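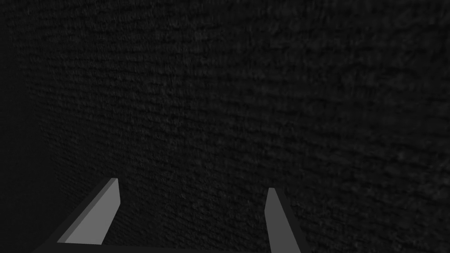
A recolha de têxteis usados volta em abril, e desta vez aceitamos também alcatifa, feltro e tecidos de estofo. No ano passado ficaram de fora por falta de espaço no armazém da Hovland, e muita gente teve de levar as peças de volta para casa. O que mais nos perguntam é se os tecidos escuros e grossos servem. Servem. Uma superfície quase preta, de grão irregular e riscada por traços curtos de cinzento um pouco mais claro, como a da imagem, disfarça bem as pequenas manchas, e na oficina são esses os tons que se gastam primeiro, sobretudo em assentos de cadeira e forros de caixas.

Os sacos podem ser entregues na entrada lateral da Ondum, entre as 9 e as 18 horas. Quem vier de carro deve usar o portão das traseiras, porque a rua da frente continua em obras. Cada pessoa pode deixar até dois sacos por visita. Para quantidades maiores, por exemplo o recheio de uma casa, convém falar antes com Torunn Solheim, que marca as entregas e sabe em que dias há lugar para descarregar.

As peças devem vir limpas e secas. Não é preciso tirar botões nem fechos. Nos estofos, pedimos que retirem os agrafos e a espuma. A alcatifa deve vir enrolada com o pelo para dentro e atada com cordel; a fita adesiva deixa cola na base e dá trabalho a limpar. Não aceitamos tecidos com bolor, restos de tinta ou cheiro a combustível, nem almofadas e edredões com enchimento de penas.

Na última recolha entraram cerca de 4.000 quilos de material. A roupa em bom estado seguiu para a loja da Pruvberg, onde continua à venda, e os lençóis e toalhas foram cortados para panos de limpeza. O resto foi desfiado para isolamento. Com os tecidos de estofo queremos fazer outra coisa: Elsa Brekke vai orientar uma oficina de reparação de assentos, ao fim da tarde, na sala do primeiro andar. Cada participante traz uma cadeira pequena e escolhe o tecido no local. As ferramentas são emprestadas, mas quem tiver um martelo de estofador faz bem em trazê-lo.

A inscrição na oficina custa 100 coroas e paga-se no balcão da Ondum. Os sacos vazios para a recolha estão no mesmo balcão e são gratuitos.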